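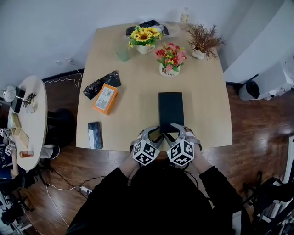

23rd March

Results day for Lakden, and I spent most of it reading the thing twice because the first time through I came away feeling cheerful, and I don't trust that in an airline report.

The headline is a profit. First one in four years for the November quarter, and they put it in the biggest type on the page. Valdir had forwarded it to me before I'd poured coffee, with the single word "See?" in the message. He has been holding his shares since the listing and takes my doubts about the company as doubts about him. I wrote back that I would look at the cash page. He wrote back that I always say that. True enough.

So, the cash page. Money in from operations is up, fine. But a good piece of it comes from customers paying now for flights in summer, which every carrier has at this time of year and which is owed back to them in the form of seats. Then there's the sale and leaseback. They sold older aircraft to a leasing outfit, booked a gain, and will be renting them for as long as they keep flying the same routes. The gain goes above the line where people look and the rent turns up later where they don't. Take it out and I get a profit so thin that one week of fog would have eaten it. I did the sum three ways and didn't enjoy any of them.

Fuel did the rest. Everybody's fuel was cheaper. Jaramillo said the same thing last month, except they had the decency to put it in the second paragraph. Lakden's statement gives "network discipline" first, then "the dedication of our people," and gets to fuel on page four. I looked up the old reports, and when fuel was dear it was the first word out of their mouths. Funny how a company's skill goes up and down with the oil price.

Listened to the call at ten. Frans De Haan did most of the talking, as he does. He has a nice easy manner and I can see why people like him, but when the question came on the new routes he gave a long answer about brand recognition and then the line moved on. The question was whether they make money. A plain yes would have taken less breath. The analyst didn't press. They hardly ever do on a good day, and I suppose if you want to be called on next time you don't spoil the party.

He also said they're on track for 50 aircraft. On track since when? I went back through my notebooks, and the 50 has been in every set of results since I began keeping them. What moves is the year. It used to be this one. Nobody on the call brought it up, and I wasn't on the list to ask.

Afia rang at lunch. She's still on the ground side at Bikport and hears more in a week than I get out of a year of filings. Says the mood is all right, that the winter schedule held up better than people feared, and the check-in staff got a small bonus. I was glad to hear that last part and I told her so. Then she said the handling contract is out for bid again, and the talk is that Lakden wants it cheaper by a good margin, so the people who got the bonus may be working for someone else by fall. No idea if that's right. She wasn't sure herself and said so, which is why I tend to believe her more than I believe page four.

Asked her about the seats. The report says planes were fuller than last year and I don't doubt it, but fuller at what fare? The average fare isn't given. It was given last year, in a table, and the year before. This time the table has been "simplified." I have yet to see a table get simplified when the number in it was going up. Afia laughed and said her cousin flew to Plorness for less than the cab ride to the terminal.

Shares up at the close anyway. Valdir sent the chart. I own none, so it costs me nothing to be wrong, and I should remember that when I'm feeling superior. I said the same sort of things about Jaramillo two years ago and they've gone on to do very decently. Ieva reminded me of it over supper without being asked. Her view is that I'd find something wrong with a rainbow. I said I'd want to see who was paying for it. She went off to watch her show.

Jomar wants 4000 characters from me for the newsletter by Friday. He would like it "balanced," by which he means a nice paragraph at the top. I could honor that. The punctuality numbers are good and they are real, I checked them against the airport's own. The debt is down a little, too, if you don't count the leases, and I intend to count the leases. He'll cut it from the bottom as usual, and the bottom is where I put the leases last time, so this time they go in the second paragraph.

Title so far: "Lakden's good quarter." Considered putting a question mark on the end and then thought it looked cheap. Might put it back.

Other things. Printer is out of black again, so page 31 of the report, the one with the lease notes, came out gray and I've been reading it under the desk lamp with my glasses pushed up. It has a footnote to a footnote. The inner one says the return conditions on the leased planes are "subject to ongoing discussion with lessors." I've read that maybe ten times now. It could mean nothing at all. It could also mean they have to hand the planes back in better shape than they're in, and somebody will get a bill for it. There's no provision I can find. Must email their investor desk tomorrow and ask, though the last time I did they sent me the link to the same report.

Called the dentist, moved it to next week. Rain since four o'clock. Windows in the back room shut.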